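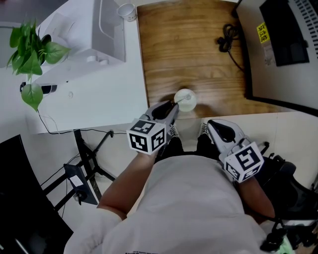 Hideaki Hamada reckons we'll have a machine unloading the dishwasher inside two years. He said the same at Prillton last April.

arsalan_m
Two years my foot. Reaching for one small round thing on a desk is still a job for a person holding the grippers. Call me when it does a sink full of greasy pans.

Eleri H
Bit harsh. The Carkano arm at our shop has sorted washers since autumn and I've hardly touched it.

arsalan_m
Same washer, same tray, bolted to the floor. Put it in my kitchen with the kids' cups everywhere.

VLevchenko
Rosser quoted us 57 grand for one that folds aprons. We have a bloke who folds aprons.

Eleri H
And when he's off crook?

VLevchenko
Then I fold them. Took me some 2 minutes a pile on Friday.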